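Gastel, our senior design arm, is back on the bench for spring term. Notes for anyone taking the controls course after us. 1/5

Gripper servo loop now runs at 200 Hz. Position error at the fingertips was mostly backlash in the wrist joint. Ottar Hellström shimmed it in November and the offset is stable. 2/5

Current task is grasping soft objects. A kitchen sponge compresses before the current threshold trips, so closing on current alone overshoots. 3/5

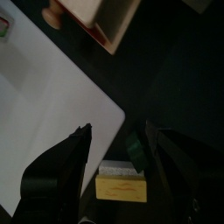 We log finger position and motor current together and stop on the slope of the current. Threshold is 2,000 encoder counts from full open, hard limit at 2,720. 4/5

Liv Skjelbred is rewriting the logger so both channels share one clock. Code goes up on the course server after the review. Bring your own USB cable. 5/5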